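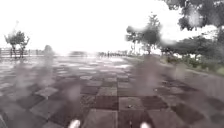
Bad paving announces itself through the ankle, according to one reader, who wrote in after our July piece on town squares to say that she had crossed the same public space twice a day for years and could have drawn its loose slabs from memory. Her complaint was specific. In dry weather the slabs rocked. In wet weather they rocked and then sent a jet of dirty water up the inside of the trouser leg.

The fault she describes has a plain cause. A rocking slab is a slab with a void under it, and the void is nearly always the work of water. Rain enters at an open joint, sits on a base that cannot drain, and is pumped back out by passing feet, carrying a little of the bedding sand with it each time. After a few winters the slab rests on three corners. After a few more it rests on two.

Large-format square paving is especially exposed to this. The bigger the unit, the fewer the joints, and the more load each one takes when a slab tips. Designers like the format for its calm surface, and it lends itself to two-tone work: a darker and a lighter unit laid alternately, with a run of one colour brought through the grid to mark a route. The checkerboard is an old pattern and an unforgiving one. On a random-length layout, a joint that wanders by a few millimetres is lost. On a chequered plaza the eye runs along the diagonal and finds it at once.

Setting out therefore begins in the middle, from two string lines crossed at a right angle, and works towards the edges, where cut units can absorb the error. Likside, a paving contractor, checks the diagonals at every tenth course. The firm's method sheet gives 3,000 mm as the side of its standard check square, and any square whose diagonals differ by more than the permitted amount is lifted and relaid the same day. Relaying later, once the bedding has cured, costs several times as much.

Falls come next. A surface that looks level should not be. The usual figure for smooth slabs is a fall of 1 in 60, which is slight enough to go unnoticed underfoot and steep enough to clear most rain. Problems arise on wide squares, where water may have a long way to travel before it meets a channel. By the far side the film is deeper, and in low light the paler slabs shine. The shine is a useful survey tool. An inspector who walks a square just after rain will see the hollows as bright patches, and can chalk them before they dry.

Slip resistance is measured on the wet surface, usually with a swinging pendulum fitted with a rubber slider. The test is quick, but its result belongs only to the spot tested. Dark and light units in the same scheme may come from different quarries or different mixes, and they do not always wear alike. At Obeidat, a paved precinct relaid in two greys, the lighter unit had been polished by foot traffic along the main walking line while the darker one beside it kept its texture. The survey logged 2,689 slabs and put 92 of them down for retexturing, all but a handful on the pale route.

Joint filling divides the trade. Sand is cheap and forgiving but washes out, and on a sloping square it collects at the low edge, where it blocks the channel. Cement mortar stays put until the slabs move, then cracks. Resin-bound fillers such as Clasis sit between the two, letting some water through and tolerating a small amount of movement. They need a dry joint on the day of application, a condition that British weather does not always supply.

Trees complicate matters. A small tree at the edge of a paved area will want air and water at the root, and a sealed surface offers neither. The roots respond by travelling just under the slabs, where condensation gathers. Prisix makes a load-bearing cell that holds uncompacted soil below the paving, with the slabs carried on its frame. It adds a good deal to the cost of each planting position, and is best specified before the base goes in.

As to the reader's slabs, the remedy is to lift, recompact, rebed and rejoint, taking in one sound slab on each side of the loose one. Squirting mortar into the gap will quieten the slab for a season and leave the void where it was.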